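Fri 24 April

Quick one, bus in ten. Finally walked the old canal path from Metwood out to Ustilthorpe. Muddy. Very muddy. Boots may be done for. The cafe at the lock was shut so lunch was a squashed granola bar on a bench, in teh wind. Saw a heron though!

Took the 307 home, which only runs every 40 minutes, and of course I'd just missed one. 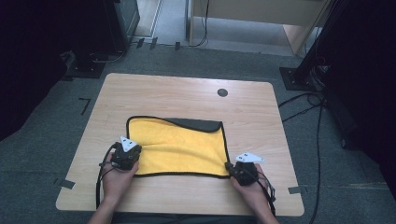
Next time I'm starting from the Ustilthorpe end, wind behind me. And bringing a real sandwhich. Maybe two.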